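March, grasp planner, glass table

Traian merged the new table-plane fit last night and says the glass problem is solved. I have my doubts. The Nitel depth stream still returns carpet through half the tabletop, and all Tirnance does is fill the hole with a flat patch at whatever height the edge pixels vote for. Edge is curved, so the votes are few.

Ran the pineapple on the right hand with the patch on, voxel map capped at 50 mm below the fitted plane. Support bar under the glass still gets labeled as an obstacle on the surface. Two bright reflections too, same as before.

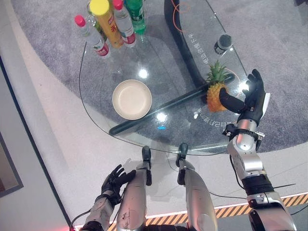

Numbers, for what they're worth

Fit used 600 points before the merge, 800 after. Residual looks better, but it would, the extra points come from the same edge. Not calling that evidence.

Dorin wants to turn off the crown filter. I'd leave it until the thumb contact estimate stops jumping between leaves and body.

To do: rerun with 2 plane seeds, log raw depth this time, mask the printed characters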